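Workshop Courses > Build Your Own Arm > Handouts > Session 6: Grasping Soft Things

We use cookies to remember your language and which handouts you have opened. Accept / Manage settings

Session 6: Grasping Soft Things

Okay, so by now your arm should be bolted down, homing properly, and able to pick up a block of wood without flinging it at the window. If it isn't, come find me before we start and we'll get the homing sorted first (it's nearly always a loose connector at the elbow).

I built my first arm on a kitchen table in Gutport over one long January, and I spent most of it on rigid objects. Cubes, mugs, a stapler. Then I tried a dish towel and everything I thought I knew went out the window! A block has a width. You close to that width, the motor current goes up, done. A towel has whatever width it feels like having, and it changes the second you touch it.

What you need on the bench

Your arm and gripper, the wrist camera already plugged in, a white tabletop or a sheet of white poster board, and one piece of cloth in a strong solid color. Please don't bring anything patterned for this session. Stripes confuse the edge finder in the Stostex script and you'll spend the whole evening fighting it. Bring something with a hem if you have it, because we'll be using the hem a lot.

Where to grab

There are three places people try first. The middle of the cloth, a corner, and a folded edge. The middle works if you pinch up a ridge, but you need to press down a little, and pressing down with a home-built arm is how fingertips get broken (I've done it twice). Corners are lovely when you can find one, only they like to hide underneath. I want you to start with a folded edge or a hem. You get a doubled layer, it's stiffer, and it tends to hold its shape while the fingers come in.

Approach from the side of the cloth nearest the arm, low, with the fingers wide open. Stop when the tips reach the edge. Now look at the camera view before you do anything else — this is the step everyone skips. You want the edge running across between the tips, and you want to know where the next thick part is. On the pink cloth the lower edge sits right at the fingertips, and the folded band is farther up with a faint line of stitching along it. Close right there and you'd be going for the near edge, with the band still out beyond the tips. If it's the band you're after, you have to go farther in.

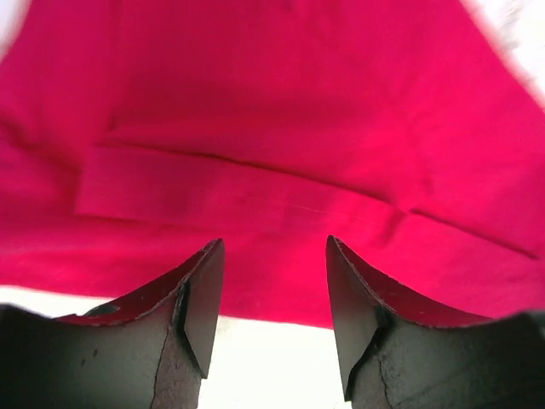
Exposure and color

Set exposure by hand. Auto exposure looks at all that white table and all that bright cloth and can't make up its mind, so the threshold drifts while you're moving. Lock it, then check the mask. A little blown-out white is fine for us, we only care about where the color stops. What is not fine is the cloth itself washing out, so turn things down until you can still see the creases.

Watch out for color spill too. Strong cloth throws its color onto anything close by, and your mask will happily decide that part of a finger is fabric. Kátia Brandão wrote a small patch for the script that ignores a fixed region where the fingers sit. It's in the shared folder, named fingermask, and you'll want to redraw the region for your own gripper.

Closing

Use the slow profile. I run mine at 26 percent speed and a grip limit of 58 on the Ornier driver board, but your numbers will be different, so start lower and creep up. Lift a couple of inches and wait. If the cloth slides out, look at your pads before you touch the limit. Dusty pads slip! Wipe them with a damp rag and let them dry.

For next time

Do ten tries on a hem and ten on a flat area, and write down what happened in each one, failures included. Cleiton Fontes has the spare pads in the Arsenault cabinet if yours are peeling. Also bring a sock.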